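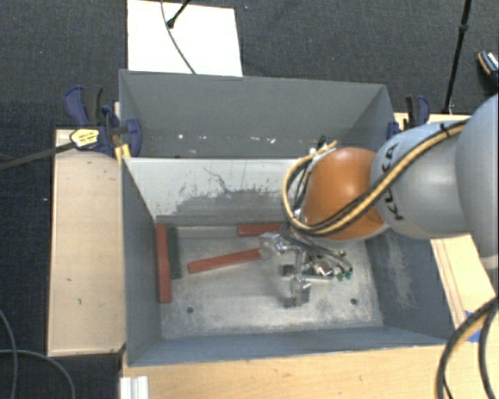
The KUKA arm over the front bin, with red and green blocks inside.

2 Nov 2024
By Viera Holub

When Ruwan Sheikh opens the door of the workshop in Treninier, he first asks me to step over the cables. Then he goes back to his keyboard, and for a few minutes we do not speak.

He shares the place with Piyumi Debnath, who makes furniture in the other half. The arm came in January, second-hand, and four people had to carry it up the stairs. "I slept badly that night," he says. "I was thinking of the floor all the time."

The project is called Herath. Its task sounds small: take a block out of one metal bin and put it into the one behind. Sheikh has written 1144 lines of code for it so far, and he tells me that he is ashamed of most of them.

"The middle of the bin is easy," he says. "A block that lies close to the wall is a different matter. The fingers need space on both sides, and there the wall takes one side away. I lost the whole spring with this."

I ask about the bare metal on the bottom of the bin. He would like to paint it matt, but Debnath is against it. "He wants to paint everything that gives him trouble," she tells me from behind her bench. "The light changes in every room. The program should learn to live with it."

The bins are held with clamps, and this was her idea also. Before that, the arm pushed the front bin a little at each contact, and after 23 attempts all the positions were wrong. Sheikh had looked for the mistake in his code for two evenings – she found it with a ruler.

In the last full test, the arm moved 48 blocks out of 70. He does not find this number good. Red or green makes no difference to the result, he says, but two blocks side by side still confuse the program, and it tries to take both.

What comes next? He wants to change the cables on the wrist, because the loop worries him when the arm turns far. After this he will try wooden pieces from Debnath's offcuts, in shapes which he has not measured before.

"She has already a full box for me," he says. "She chose the ugly ones."

Last updated: Saturday evening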